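Section 4: Unloading and the Roll-Up Rack

Read this section before your first full load. The Clutden kitchen in the Trellbridge apartments comes with a built-in dishwasher, a double sink and one roll-up drying rack. The rack fits the sink. It also fits the trash can, where several previous rack owners have filed theirs, so please note the replacement part number at the end.

4.1 Before you open the door

1. Wait for the end tone. It is four short beeps, pitched to be ignored from the next room.
2. Leave the door closed until the indicator goes out. The Oltau rinse cycle finishes hot, and the steam has no interest in your glasses.
3. Clear a stretch of counter next to the sink at least as wide as the lower rack. Mail, keys and chargers count as clutter even if they live there.
4. Unroll the drying rack across one basin. Keep the other basin open for anything that needs a second rinse.

Note: The bars of the rack should rest on both edges of the basin. If one end is hanging in space, you have it sideways. Turn it a quarter turn and say nothing.

4.2 Pulling out the lower rack

1. Lower the door all the way until it stops. A half-open door is a shin-level hazard.
2. Pull the rack toward you with both hands, or one hand and some patience. It rolls easily until it doesn't.
3. Stop when you feel the catch. The catch holds up to a normal load of dishes. It was not tested against toddlers.

CAUTION: Do not stand, sit or lean on the open door. The hinge is good for 300 openings a year and zero adults.

4.3 Taking things out

Start with the lower rack. If you begin at the top, the water pooled in the cup bottoms will end up on plates you were about to call dry.

1. Lift plates by the rim, straight up, until they clear the tines. Tilting early is how rims get chipped.
2. Colander plates and anything else with holes hold water in every hole. Give them one firm shake over the rack – one, since the second shake reaches the floor.
3. Take cups by the body and tip them over the rack before they travel across the counter.
4. Stand damp plates upright at the sink. Cups can wait on the counter, mouth down, on a towel.

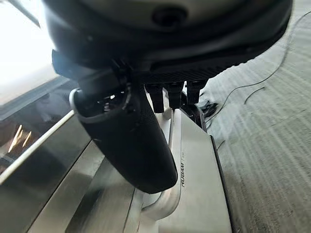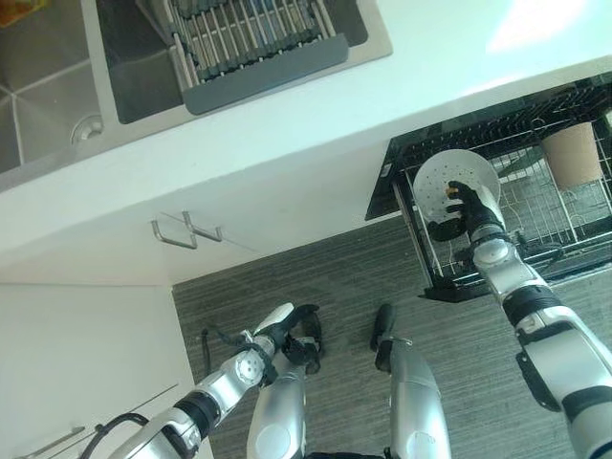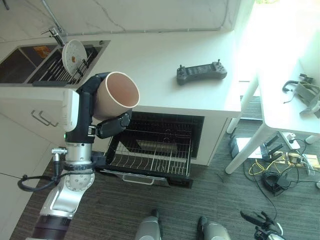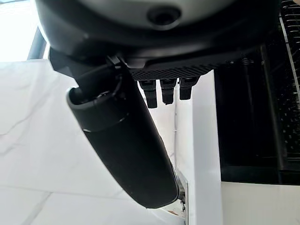
Second picture: white perforated plate coming up out of the rack. Third picture: cup held on its side over the kitchen, lower rack pulled out.

4.4 Drying and putting away

1. Leave plates standing for as long as your household can bear to look at them. Overnight is normal. A week is a lifestyle.
2. Wipe the rims and the foot ring of each cup. The foot ring is the small circle underneath that prints itself on every shelf you own.
3. Dry the counter last. White counters keep a record of coffee and tomato, and the record is long.
4. Roll up the rack and store it in the drawer nearest the sink. Do not store it under the frying pans, where it will take on their shape.

Note: Sponges belong in the sink only while in use. Wring them out and stand them on edge when you finish.

4.5 Closing up

1. Check the floor of the machine for teaspoons. There is usually one.
2. Push the rack in until it clicks. If it stops short, something is sticking down through the wires. Find it before you push harder.
3. Leave the door open a hand's width for an hour so the interior can air out.

4.6 If something goes wrong

Rack will not slide in: see 4.5, step 2. Then see it again.

Cups come out with grit inside: they were facing up. The machine washes from below and fills anything shaped like a bowl.

Plates smell of detergent: use less. The Yang tablets supplied with your welcome box are full strength, so one is enough for more than 3 place settings, and two is a foam party.

Drying rack lost, bent or discarded: order part 1229 from the Trellbridge desk. Allow until October if you ask in September.

Continue to Section 5, Sink Drains and What Lives in Them.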